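Preltow Match-Day Attendance and Crowd Behavior Records
Data card and usage notes

Maintainers: Perla Bañuelos, Vivek Pandey
Last revised: October 23, 2026

Summary

Preltow is a table of stadium match-day records. Each row covers one fixture at one ground and combines gate counts, kickoff and first-pitch times, weather at the venue, and a set of coded notes on what the crowd did during play. It covers soccer and baseball. The current release has 3901 fixture rows from 83 grounds.

The table was built to compare how crowds in the two sports arrive, stay, and leave. Existing attendance tables give one number per game, usually tickets sold. That number does not say when people were in their seats. Preltow adds arrival and departure curves wherever a ground supplied turnstile logs, and hand-coded observation notes where an observer was present.

Contents

fixtures.csv
One row per fixture. Primary key is fixture_id.

gates.csv
Turnstile totals in five-minute bins. Joins to fixtures.csv on fixture_id. Not every fixture has gate data.

notes.csv
Observation notes, one row per coded event. Joins on fixture_id.

grounds.csv
One row per ground, with capacity, roof type, number of entrances, and distance to the nearest rail stop.

codes.txt
The code book for notes.csv. Read this before using the notes.

Fields in fixtures.csv

fixture_id: string. Sport prefix (S or B), ground number, running number. Running numbers are not chronological. They were assigned in the order the paperwork came in.

sport: "soccer" or "baseball".

level: integer, 1 to 4, where 1 is the top professional tier in that country. Levels are not comparable between countries and should not be averaged.

scheduled_start: local time, 24-hour clock.

actual_start: local time. Blank if not recorded. Do not fill blanks from scheduled_start. In baseball the two differ often because of rain.

sold: tickets sold as announced by the home club. Includes season tickets whether or not the holder attended.

scanned: tickets scanned at the gate. Blank where the ground did not supply it.

away_alloc: seats set aside for visiting supporters. Always blank for baseball, where seating is mixed.

temp_start: air temperature at the start of play, degrees Celsius.

rain: 0 none, 1 light, 2 heavy, 3 play stopped.

result: home score and away score separated by a hyphen. Penalty shootouts are not included.

extra: 1 if the game went to extra time or extra innings, otherwise 0.

Fields in gates.csv

bin_start: minutes relative to actual_start. Negative values are before play.

in_count: entries in the bin.

out_count: exits in the bin. Most soccer grounds open exit gates shortly before full time and stop counting at that point, so out_count drops to zero when in practice the ground is emptying. The field gate_open marks the first bin where this applies. Filter on it before drawing any departure curve.

reentry: 1 if the ground allows reentry on the same ticket. At these grounds in_count minus out_count is still a fair measure of people inside, but the sum of in_count is higher than the number of people who attended.

Fields in notes.csv

code: see codes.txt.

clock: minute of play for soccer; inning and half for baseball (for example, 7T or 7B).

stand: the side of the ground where the event took place, using the labels in grounds.csv.

observer: initials.

confidence: 1 low, 2 medium, 3 high. Set by the observer at the time and not revised afterward.

Collection

Gate logs came from the clubs under a standard agreement. Most arrived as spreadsheets. A smaller set arrived as printed sheets and was typed in by hand, then typed in again by a second person, with differences settled against the paper. Rows from printed sheets have source = "paper" and should be treated as slightly less reliable. The most frequent error was a bin shifted by one row.

Observation notes were made by trained observers sitting in general seating. Observers coded singing, standing, organized clapping, movement to the concourse, booing, and early departure. They did not code the content of songs. They did not record anything about identifiable people.

Training used recordings of past games. An observer was cleared to work alone after reaching 80 percent agreement with the reference coding on two soccer games and two baseball games. Observers who met the bar in one sport only were assigned to that sport.

Known differences between the sports

Several fields look shared but do not mean the same thing. Users who pool the sports without reading this section will get wrong answers.

Movement to the concourse. In soccer nearly all of it falls at halftime. In baseball it is spread across the game, with a rise in the middle innings. The code is the same (MC), but the threshold is not. In soccer an observer coded MC when a visible part of a row left together. In baseball the observer waited for a half-inning and coded it once.

Standing. Some soccer grounds have rail seating where standing is the normal state. At those stands the code ST was turned off. A missing ST there does not mean the crowd was seated. Check the rail_seat field in grounds.csv.

Early departure. Coded relative to the end of play, which is known in advance to within a few minutes in soccer and not known at all in baseball. The baseball code ED was applied from the start of the seventh inning.

Organized clapping. In baseball much of it follows prompts on the scoreboard. Prompted clapping has code CP and unprompted has CU. Soccer observers used CU throughout.

Length. A soccer match fits in two hours. A baseball game does not have a fixed length. Per-hour rates are safer than per-game totals for nearly every comparison.

Cleaning

Fixtures with sold under 200 were dropped. At that size the gate logs were mostly staff and players' families, and the bins were too sparse to use.

Abandoned games were kept if at least one half or five innings were played. They have status = "abandoned". Replayed soccer matches have their own fixture_id and a replay_of field pointing to the first one.

Doubleheaders are stored as two fixtures with one gate log. The log is attached to the first game. The second has gate_shared = 1 and no rows in gates.csv.

Duplicate notes were removed where two observers sat in the same stand and coded the same event within one minute. The note with the higher confidence was kept. If they were equal, the earlier one was kept.
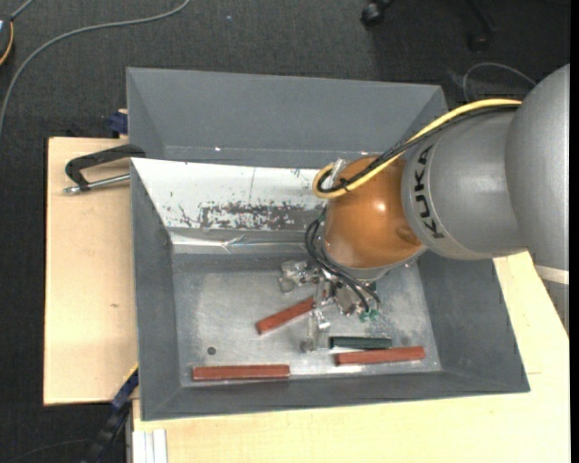
Suggested splits

There is no official test set. For prediction work, split by ground and not by fixture. Fixtures at the same ground share entrances, transit, and habits, and a random split lets a model learn the building. The file grounds.csv has a column named fold, with values 1 to 5, that keeps each ground whole and balances the sports across folds.

For work on change over a season, split by date within each ground. Soccer seasons in the table run across the new year and baseball seasons do not. The season field is the year in which the season began.

Limits

Coverage is uneven. Grounds with electronic gates are larger and better funded than those without. Lower-level soccer is thin and lower-level baseball is thinner.

Weather at indoor and closed-roof grounds is outside weather. It may bear on travel to the ground but says nothing about conditions in the seats.

Ticket price is not included. Clubs would not release it in a form that could be compared.

Observers heard the stand they sat in best. Notes for the far side of a large ground have lower confidence on average, and singing there is undercounted.

The table does not support claims about national character, and we ask that it not be cited for them. Differences between the two sports are mixed with differences in country, season, kickoff time, ground design, and alcohol rules.

Changes in this release

Fixed start times for fixtures played on the night the clocks changed in March. These had been shifted by one hour in the wrong direction.

Split the former code CL into CP and CU. Older notes were recoded from the written comments where these were clear. The rest carry the code CX.

Renamed the column gate to scanned in fixtures.csv. Scripts written for the earlier release will fail on load.

Added rail_seat to grounds.csv.

Removed the column mood. Agreement between observers was too low to keep it.

Loading

Files are UTF-8 with a header row and comma separators. Blank means missing. Zero means zero. Several packages read ground numbers as integers and strip the leading zero, which breaks the join on fixture_id. Read that column as text.

Times carry no zone. The zone for each ground is in grounds.csv under tz.

Terms

Free for research and teaching. Commercial use needs written permission from the maintainers. Do not try to match observer initials to people. If you publish results, give the release date along with the name of the table.

Contact

Errors in gate data: Vivek Pandey. Code book and observer questions: Perla Bañuelos. Include the fixture_id and the file name in any report. Reports without a fixture_id are held until one is supplied.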